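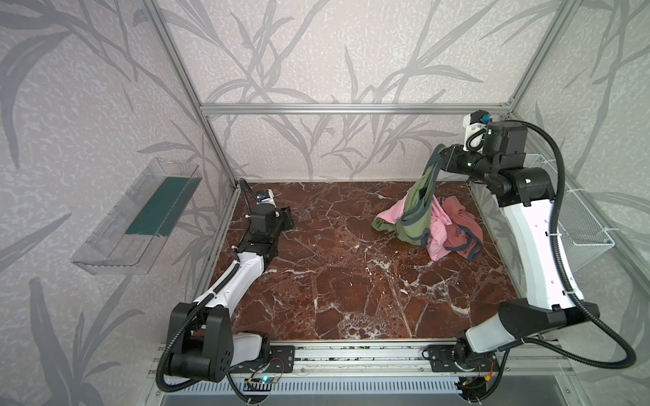 Project Report: Visit to the Dimitz Open Day
Robotics elective, second term
Written by Osaze Nnaji, with notes from Si-eun Geum

1. Why we went

Our project topic is how machines deal with soft objects. Until this visit we had only worked with rigid parts, mostly plastic blocks and cans, using the small training arm in the school lab. Our teacher suggested the open day at Dimitz in Pitosholm on April 6, 2019, and we signed up for the clothing demonstration. The trip took 2 hours each way by bus.

Before the visit we wrote down what we wanted to find out:
Can two arms do something with clothes that one arm can't?
What does the machine look at while it works?
How do the people who build it decide that a run went well?

2. The demonstration

The demo cell is named Civulero. It has an aluminum frame, printed wallpaper on the walls and a marble floor. Two arms are bolted to a rail at the front. A wire basket hangs on the right wall and a clear tray on the left one. The clothes that day were olive green and shades of pink, and they lay on the floor of the cell in a heap.

Visitors stood in groups behind a line of tape. An engineer talked while the arms moved, and we could ask questions at any time. She said the hard part is that a shirt never lies the same way twice. With a block, the program can hold a model of the shape and only needs to find where it is. With a shirt there is no fixed shape to look for, so the system has to find an edge or a fold it can grip and then look again after every move.

Each arm has a small camera at the wrist in addition to the view of the whole cell. We asked why one overall view was not enough. The answer was that an arm often blocks the view of its own gripper, and the wrist camera is the only one that gets close to the fabric. 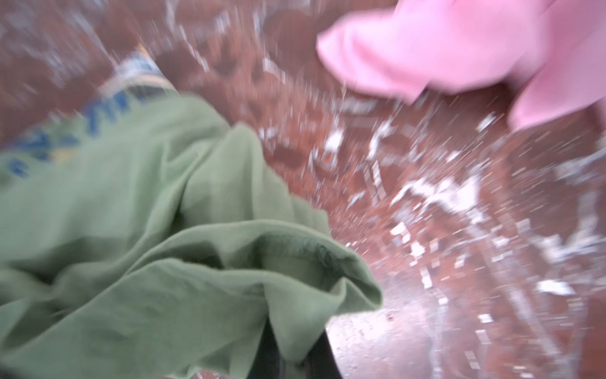
The drawback is that the wrist view moves whenever the arm moves. When the arm is quick, the picture smears and small details such as stitching or printed letters are hard to use. Si-eun asked if they slow the arm down for this. The engineer said they do in some programs, and in others they wait for a short stop before they use the close view. We had the same trouble in our lab with a webcam taped to the training arm, and we had thought it was a bad webcam.

The grippers are plain two-jaw ones. I had expected something softer or with more fingers. We were told that most of the work goes into choosing where to pinch, and that a simple gripper is easier to repair.

3. Two arms on one shirt

This was the part most useful for our project. With one arm you can lift a shirt, but the rest of it hangs and folds however it likes. A second arm can take another point, so the cloth can be spread between them. The arms also have to stay out of each other's way, and the cables need room to swing.

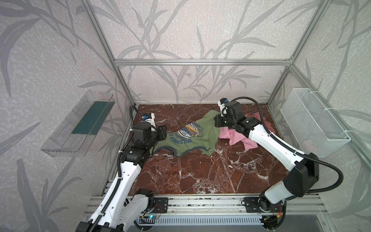 Fig. 3. The right gripper pinching fabric where the green shirt meets the pink cloth, with the left gripper close to the sleeve and collar.

4. What we will change in our own project

We only have one arm, so we will fix one corner of the cloth with a clamp and let the arm handle the opposite corner. We will start with a plain dish towel and move on to a T-shirt if there is time. The webcam will be read only when the arm is standing still. Si-eun is rewriting the Bashir script, our control program, to add the stops.

We plan 3 rounds of tests and want them finished by December. We did not get a clear answer to our third question, on how a run is judged, and we have sent it to Dimitz by e-mail.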